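看手持夹爪怎么保养:一次串门式的参观

2018年2月2日，年前最后一个还算清闲的日子，我跟着朋友们去看了Vadar小组的手持夹爪。说是参观，其实更像串门，进门先换拖鞋，坐下先喝茶，聊了好一阵子家常才说到正事。他们平时用这种夹爪在饭桌上练抓取，瓶子、袋子、盒子都拿来试，桌上铺着花桌布，大红大绿的，很有过年的味道，我一看就觉得亲切。

我原以为保养夹爪要拆一大堆零件，还特意带了个小本子准备记，结果主人家笑着说，日常要操心的地方也就是指垫和转轴。两边的黑色连杆各有银色的轴销，内侧贴着带纹路的蓝色指垫，夹东西全靠它们对得正、贴得稳。
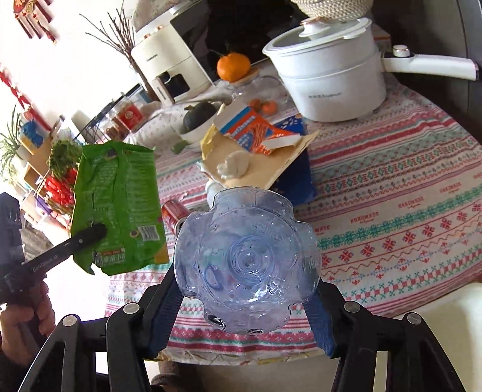
指垫多久要换一次？
他们这里不按日子算，按次数算，每夹满304次取下来检查一回，纹路磨平了或者边角翘起来了就换新的，还好用就擦干净装回去。

擦指垫也有讲究。用拧得很干的软布，顺着纹路走，别来回搓；油渍重的时候，布上蘸一点点中性清洁剂，再用清水布带一遍，晾透了才准装。主人家说，早先有人图快，用酒精猛擦，没过多久胶层就发脆了，从那以后柜子里的酒精瓶上就贴了张纸条，写着“不擦指垫”。我听了直点头，回家看看自己那几个硅胶锅铲，心里有点发虚！

转轴的活儿更细一些。先把夹爪完全张开，空着手慢慢合拢，再慢慢张开，来回12遍，一边听一边用手指感觉有没有发涩的地方。哪根轴涩，就在哪根轴的缝里点一滴Radex的轻油，多了会往指垫上爬，反而坏事。点完油再空走几遍，拿纸巾把溢出来的擦掉。我也试着捏了捏，手感比想象中顺，松手时弹回去的那一下还挺解压的(朋友催了我两次才肯放下)。

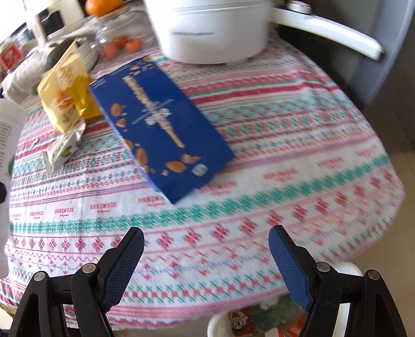 然后是校零，每次开工之前都要做。夹爪全开时读一个数，全合时再读一个数，跟登记本上的对一对，差得多了就要松开连杆根部的螺丝重新调。登记本是一本很普通的硬皮本子，记到了第142页，字迹换过好几种，有的工整，有的潦草得像药方。我翻到去年4月那几页，连着好多行都写着“右指偏”，后来换了Nakamura的垫片才消停，旁边还画了个小小的笑脸。

整套保养做下来差不多要40分钟，主人家说熟手可以更快，不过大家都乐意慢慢来，一边擦一边聊。临走时我又问了螺丝该拧多紧，答复是用小扭力扳手，听到“咔”一声就停手，千万别再补那半圈。另一套Proltusance的夹爪那天送去换线了，没见着，他们约我过完年再去看，我已经答应了，到时候带点自己炸的麻花过去。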